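Hirkar says new parts bins will outlast the old ones

Hirkar has begun swapping out the plastic parts bins at its Gesatitz shop for metal ones, and says the change will pay for itself. It has not shown anyone the math.

The company ordered 49 of the bins from Slanina in January, at $179 apiece. Purchasing manager Bohumila Sýkora said the old bins cracked at the corners and had to be replaced almost every year. Asked how many were thrown out last year, she said she would have to check.

The gray paint on the walls is holding up on the bin at this workbench, but the floor is scuffed and the far wall has a broad worn band across it, along with thin scratches.
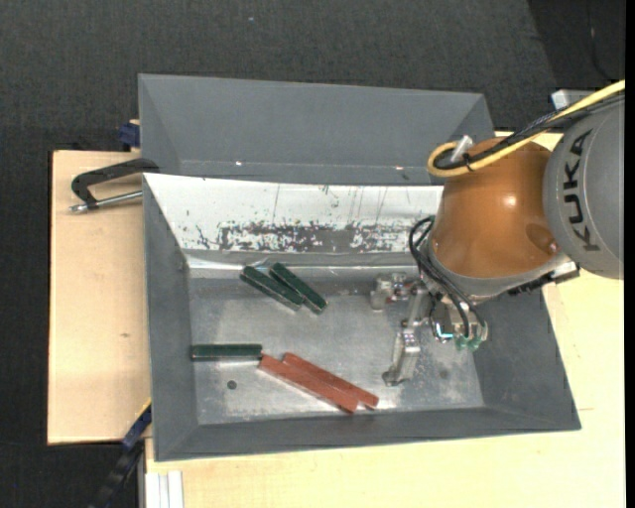

Ten-year claim questioned

Slanina's sales sheet promises ten years of daily use. Miloslav Ďurica, who buys for a smaller shop in Tinemmont, isn't convinced. "Metal doesn't crack, fine," he said. "It dents, and it's loud - and I'd want to see one after 500 shifts before I paid that."

Sýkora said the marks are only cosmetic. Hirkar plans to decide on a second order of 40 bins after a review on Tuesday.

Recent items
Gesatitz road work runs past deadline again
Tinemmont shop adds evening shift
Slanina raises prices on shelving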